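ok so it's officially too warm for the winter coats and I'm finally dealing with them. thread, I guess

Rule one, everything goes on the bed first. If I start on the floor I lose interest and walk around the pile for a week. Ask me how April went

First up is the black padded jacket. I bought it for the Skarcombe trip and then wore it every single day until the clocks changed. It is SO much bigger lying flat than it is on me
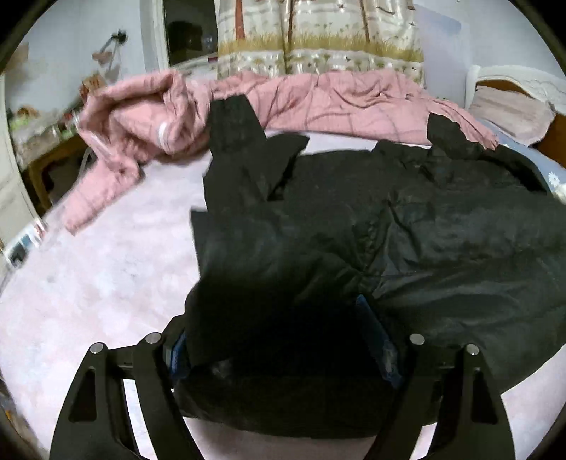

My method, for anyone who hates folding puffy things: zip it, lay it face down, both sleeves in across the back, then roll from the hem up and squash the air out as you go. Lean on it! It can take it

Siebe Smits swears by those vacuum bags but the last two I bought both puffed back up by morning, so no thanks

Also CHECK YOUR POCKETS. So far I've got a bus ticket to Girkdale, one glove and 5 euros (rich!!)

Still to do: the scarves, the ski pants, and the wool coat Ruben Jacobs left at mine two winters ago. Ruben if you're reading this it's going in the box with the rest, come and get it

Quilts are tomorrow's problem. I still want to be able to sleep in this bed tonight

Anyone know if cedar blocks do anything for moths or do they just smell nice?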